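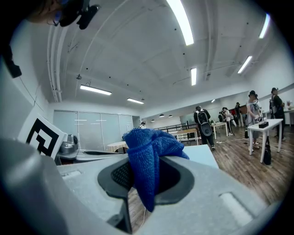 Journal > Around the house > Cleaning

Last updated: 17th December

I own one good microfiber cloth and a drawer full of bad ones. The good one gets used for everything – tables, countertops, the dial on the coffee machine at home, once my glasses – and then I wonder why it smears. Simão Coelho washes his separately, without fabric softener, and folds them in thirds. I bunch mine up and leave it wherever I stopped wiping. I did buy a pack of 3 new ones in February. No idea where they went.

Contact | © Abílio Pacheco | Back to top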